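Skinley Supper Club: minutes of the autumn meeting, 10th September

My turn to write these up, so please forgive the length. I take notes the way I talk. If I've got something wrong, say so at the next one and I'll put it right, but please don't send me corrections in the middle of the night like last time.

We met at the Sollska, in the back room as usual, and started late as the front door was sticking again and half of us were stood in the car park thinking it was locked. You have to lift and push. I've asked them to put a note on it.

Apologies
Several, mostly holidays and one bad knee. Get well soon to the knee.

Last minutes
Agreed as a fair record, apart from the bit about the trifle. I had it down as "runny" in my own notes and it seems I wasn't alone, but the maker would like it recorded that it was meant to be a fool. So recorded.

The July supper
We spent ages on this and I enjoyed every minute, as I thought it was our best one yet. The garden looked lovely, the rain held off until the cheese, and the cold soup went down far better than I'd feared (I was very much against the cold soup, and I'm happy to have that written down too). We sat nearly 50 people, which was more than we'd planned for and more than we'd got bowls for. The last table had theirs in mugs. A couple of people said they preferred it in a mug, so there may be something in that.

What didn't go so well was the queue for the main course. We'd put the chicken, the potatoes and all the salads on one long run of tables against the wall, so everybody had to shuffle past in single file and the people at the end of the line got to the potatoes when there was mostly just parsley left. We talked about pulling the tables out so people can go down both sides. I said this in the spring. I'm not going to go on about it. We're doing it this time.

The music was too loud for the table by the speaker and too quiet for everyone else. One of us has offered to bring a second, smaller speaker and put it by the hatch. Thank you!

Also, whoever left the blue casserole dish with the chipped lid, it's in my kitchen and I've been using it. Come and get it before I grow too fond of it.

Money
We came out of July a little ahead, even with the extra chickens. The float is back in the tin and the tin is back in the cupboard. We went round the houses a bit on the ticket price. It's been £10 for as long as I've been coming and there was a feeling in the room that it ought to go up, what with butter being the price it is. Against that, a few people come on their own every time and we'd hate to lose them over it. In the end we agreed to leave the ticket alone and put £2 on the raffle strip instead, on the grounds that those who can will and those who can't needn't.

The raffle itself needs better prizes. I say this with love. The bath salts have now been won and given back so often that the box has gone soft.

The October supper
Oh no, sorry, we're not calling it that any more, as we haven't fixed the date. The autumn supper, then. The Sollska is going to tell us which evenings are free once the dance class has sorted out its bookings, and until then would everyone please stop telling their neighbours a date. I've heard three different ones in the post office.

We're capping it at 30. It'll be indoors, and with the tables pulled out from the wall we won't have the room for more. First come, first served, but if you're cooking you've got a seat and don't need to put your name down.

Menu
This took up most of the evening. It always does, and it's the bit I come for. We had a long list to begin with and I won't put all of it down. Where we ended up:

To start, leek and potato soup, hot this time, with rolls from Nägeli. We did ask whether we should bake our own and there was a silence. Nägeli will do us a tray if we order the week before, and they'll slice the big loaves for nothing if you catch them when it's quiet. I'll go in and ask. I'm in there most mornings anyway.

For the main, a beef and ale stew and a squash and bean one, side by side in the big pots, with mash. Somebody wanted dumplings. I wanted dumplings. We lost. The argument was that dumplings don't hold, and by the time the last table is served they've gone to glue, and I couldn't really fight that as we've all eaten those dumplings. Red cabbage on the side, made the day before. The squash stew will have its own spoon and the spoon will stay in it. We'll have a card in front of each pot saying what's in it as well, in big letters, as the ones in July were written in pencil and I couldn't read them with my glasses on.

Pudding is apple crumble and plum crumble, custard in jugs. We've got more windfalls coming than we know what to do with, so if you have a peeler and an afternoon free, please shout. I've put myself down for the plum. I'd also like it noted that I asked for ice cream as well as custard and was told the freezer at the Sollska can't be trusted. It can't, to be fair. It iced up so badly in the summer that the door wouldn't shut.

Cheese will come from Triritz again. They did us proud with the blue and everyone asked about the hard one with the black rind, so we'll have more of that and less of the goat's, which came home with me untouched. (Not wasted. I had it on toast for days.)

Tea and coffee as ever. We're short of teapots. We're always short of teapots and then there's a cupboard full of them the week after, so would people please look at home.

Who's doing what
I've got the list and I'll pin it up by the hatch. The short version is that soup, squash and custard are all spoken for, the beef wants a second pair of hands on the day, and there's nobody yet on washing up. I know. I washed up at the last two and my hands have only just got over it. If we could have two people before pudding and a different two after, it would be over in no time and no one would miss the raffle.

Setting up will start after lunch. The trestles live behind the stage and they pinch, so watch your fingers. Chairs are stacked in the corridor and the ones with the green seats are ours. Please don't take the grey ones, they belong to the dance class and there were words.

Tables and linen

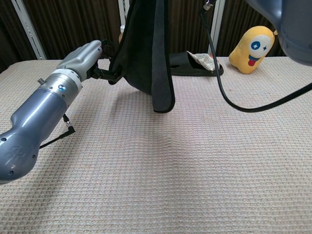 We've been putting off the question of tablecloths since the spring and I was determined to get to the end of it before anyone looked at the clock. The paper rolls are cheap but they tear as soon as somebody leans on them, and by the time the cheese comes out they look dreadful. The white sheets we've been borrowing are fine until there's gravy. My vote was for cloth, in a colour that forgives you a bit, and the beige waffle-textured one on the table is just the sort of thing I had in mind, plain and homely, with enough going on in the weave that you don't stare at every crumb. Most of us were for it. One or two thought beige was dull, to which I said that's what the flowers are for. We agreed to look out for more of the same kind, and they don't have to match exactly. Oatmeal, sand, biscuit, I really don't mind.

Washing them came up, naturally. We'll each take one home after the supper and bring it back clean, and there'll be a sheet to sign so that we know where they've gone. No ironing. I felt the whole room relax when I said it.

Napkins will be paper, dark red if the shop has them. I've got some left over from Christmas with holly on that I'm willing to give, but I was told it was too early for holly.

Flowers
Whatever's in people's gardens, in jam jars, kept low. In July I spent the whole of my main course talking to someone through a delphinium. Dahlias would be perfect if yours have lasted. Rosehips and a bit of ivy would do very nicely if not. Please check for earwigs before they come inside.

Candles
We'd love them and we're not allowed them. The battery ones are in the box marked "Easter" and want new batteries. I'll see to that.

The oven
The left-hand one at the Sollska is running hot again. If you're warming crumbles, use the right-hand one, or turn the left one down well below what the recipe says and keep an eye on it. The oven gloves have a hole in the thumb, as I found out to my cost. I'm bringing my own, and if anyone has a spare pair that they don't love, we could do with them in the drawer.

Any other business
A reader of the noticeboard asked if children could come for half price. Yes, and always could, we've just never written it down. Under-fives eat free.

There was a request for a quiz. It was talked about warmly and put off.

Lost property: a single walking glove, a very good umbrella, and a set of measuring spoons that aren't mine.

Raffle strips will be 50p each if you only want the one, before anybody asks me again.

Next meeting
Same room, once we've got the supper date from the Sollska. I'll ring round. Bring teapots.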